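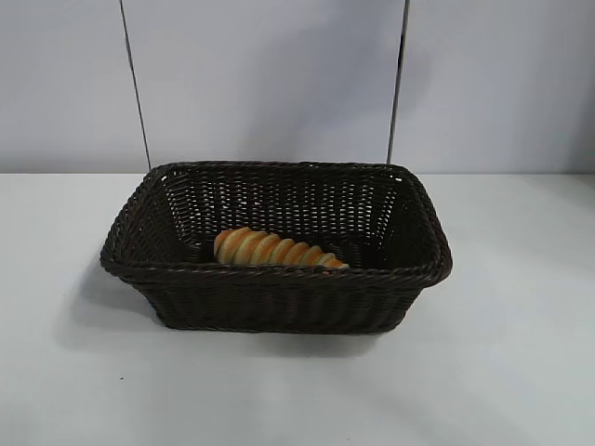 A woven basket with one bread roll in it.

How a Basket Is Woven

A basket is made of long, thin pieces that hold each other in place. It does not need nails, and many baskets have no glue in them either. The pieces stay put because they press against one another.

Stakes and weavers

Most woven baskets have two kinds of pieces. The pieces that stand up are called stakes, or ribs. The pieces that go around are called weavers. A weaver goes in front of one stake, behind the next, in front of the one after that, and so on around the basket. On the next row it does the opposite. Look at the inside of the bread basket in the picture. The strands that run sideways bend over and under the upright ribs, and light comes through the small gaps between them.

Why the gaps help

Fresh bread gives off steam while it cools. If you shut a warm roll in a plastic bag, the steam has nowhere to go. It turns back into water and makes the crust soft. A basket lets some of that air out. Bread left in a basket for a long time will still dry up and go hard, so people usually put out only what they plan to eat at one meal.

The rim

If a weaver stopped at the top row, the strands could slip off the stakes. The rim keeps them on. One way to make a rim is to bend the ends of the stakes over and tuck them into each other. Another way is to add a braid. The bread basket has a thick braided rim that looks like rope. A thick rim is also easier to hold when you pass the basket across a table.

The shape

Many bread baskets are wider at the top than at the bottom. The weaver makes the sides lean out by pushing the stakes apart a little more with each row. A wide top makes it easy to reach in.

What baskets are made of

Wicker is the name for a way of weaving, and people also use it for the things made that way. Willow, rattan, and reed are plants often used for it. Willow is soaked in water before weaving so that it bends without snapping. Some baskets are made from plastic strands shaped to look like plant stems. These are easier to wash.

Try it with paper

Wakana Chiba teaches this to children at the Carness craft room every September. You need two sheets of stiff paper in different colors, scissors, and tape.

Cut both sheets into strips as wide as your thumb. Lay the strips of one color side by side and tape down the top ends. Weave a strip of the other color over and under, all the way across. Start the next strip under and over. Push each row up tight against the last one. When the mat is full, fold the loose ends to the back and tape them down.

Words to know

Stake: a piece that stands upright in a basket.
Weaver: a strand that goes around the stakes. A person who weaves is called a weaver too.
Rim: the top edge.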